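Plirnlow Shared Kitchen, Workshop Notebook
Entry dated 06/07/2026
Entered by: Modupe Idahosa
Copied to: Keisha Thibodeaux, Jalen Rosenthal

1. Purpose of entry

To record the current arrangement of the sink and adjoining counter before the revised cleaning procedure takes effect, and to set down matters left open from the March entry. Colleagues are asked to add remarks under the relevant heading and to initial them.

2. Background

The March entry (Rosenthal) noted that washing materials were being stored in several places and that users of the kitchen could not tell which items were intended for dishes and which for surfaces. A proposal to move all materials into the cupboard below the sink was tried and withdrawn. Items put away damp in the cupboard developed an odor, and users brought replacements from elsewhere, which added to the number of items in circulation.

It was then agreed that materials in daily use would remain in the open at the sink and that reserve stock would be held in the storeroom. Reserve stock is kept under shelf number 713. Ms. Thibodeaux holds the key.

3. Present arrangement

The green scrubbing sponge and the dark blue-gray scouring pad are kept on the back ledge, with the small clear cup next to the faucet. The turquoise bottle brush hangs over the sink, bristles down. The blue plastic bowl stands in the basin and holds the flat items, brown and dark green, that are awaiting sorting. The pull-out spray reaches the basin without difficulty. The thin white tubing behind and around the faucet is to be left as it is until Mr. Montoya has looked at it.

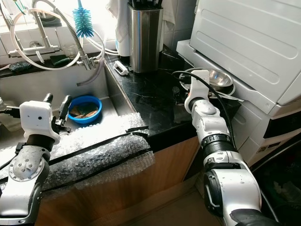 4. Observations

4.1 The bowl has become a holding place. It was intended for soaking only. Contents should be sorted at the end of each session and anything past use discarded. I have not yet done this and will do so with Ms. Thibodeaux.

4.2 The ledge tiles receive strong daylight. Pads left there should dry well enough, but this has been assumed and never checked. See trial below.

4.3 The knife block remains at the back of the black counter. Ms. Tierney asked whether it should be moved farther from the sink on account of splashing. No change for the present. Knives are to be dried before they are returned to the block.

4.4 A small white plastic clip is lying on the counter in front of the knife block. I do not know what it belongs to. It should not be thrown away until Mr. Montoya has seen it.

4.5 Towel beside the knife block: to be changed on the same schedule as the others. The schedule sheet has not been updated since Jalen left for Velen. Modupe to correct.

5. Drying trial

Two new pads will be taken from stock, wetted, and wrung out by hand. One will be laid flat on the ledge and the other stood on edge against the tiles. Each will be weighed at the start, after 9 hours, and after 24 hours, using the small scale from the storeroom. The trial is to be repeated once on an overcast day. Weights to be entered in the table at the back of this notebook.

6. Actions

Montoya: tubing and clip.
Thibodeaux: release two pads from stock; sort bowl with Idahosa.
Tierney: draft wording for the card at the sink, 80 words at most.
Idahosa: towel schedule; drying trial.

Remark (K.T.): Pads released. The scale needs a new battery before the trial can start.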